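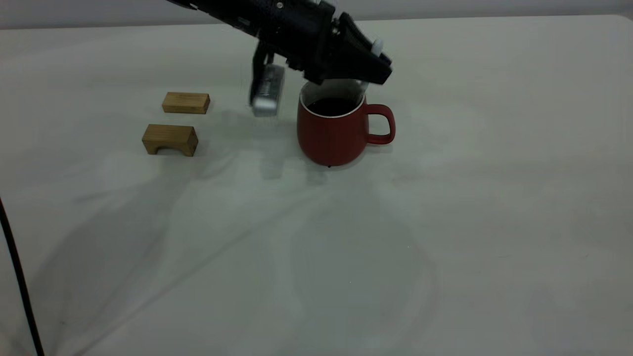
Department of Automotive Technology - Motorcycle Service Program

Unit 6: Final Drive - Chain Inspection and Adjustment
Handout for first-year students
Instructor: Siriporn Kaewmanee. Workshop supervisor: Lwazi Kekana.

Purpose of the unit

Students are expected to inspect, clean, adjust and document a roller chain final drive without supervision by the end of the unit. Belt and shaft drives are treated in a separate unit and will not be assessed at this stage.

Terms

The drive sprocket is the smaller sprocket on the gearbox output shaft. The driven sprocket is the larger one, fixed to the rear wheel. The final drive ratio is the number of teeth on the driven sprocket divided by the number on the drive sprocket. A larger ratio gives stronger acceleration and higher engine speed at a given road speed.

Slack is the total up-and-down movement of the lower chain run, measured midway between the sprockets. The specified value differs between models and must always be taken from the service manual. The manual also states whether the machine is to be measured on the side stand, on a center stand or with a rider seated.

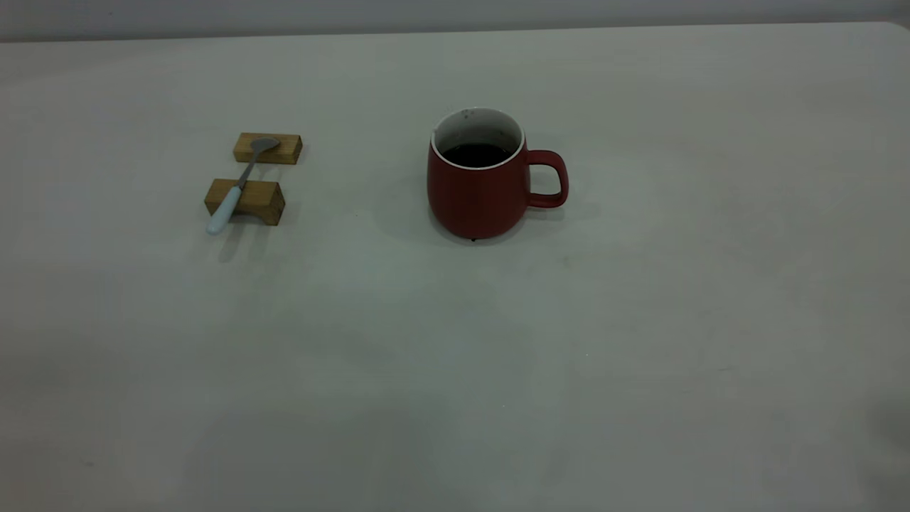
Unit 6, second session

Inspection

A chain seldom wears evenly. Rotate the rear wheel by hand, with the engine off and the transmission in neutral, and measure slack at several positions. Record the tightest reading and adjust at that point. Students who adjust at the loosest point will leave the chain too tight elsewhere, which loads the output shaft bearing.

Examine the sprocket teeth for hooking and for wear on one side only. One-sided wear usually indicates poor wheel alignment. Stiff links, missing seals and red dust around the rollers are grounds for replacement. Chain and sprockets are replaced as a set in this program.

Adjustment

Loosen the axle nut before turning the adjusters. Turn both adjusters by equal amounts and compare the marks on each side of the swingarm. These marks are not always accurate, and alignment should be confirmed with the gauge from the tool store. Tighten the axle nut to the specified torque, then measure slack again - tightening often changes it.

Written work

Complete the worksheet for the Trekwood training machine and submit it to Kamonchanok Limsakul in Room 426 by 1/15/24. Show all readings, including those taken before adjustment. The worksheet carries 50 marks.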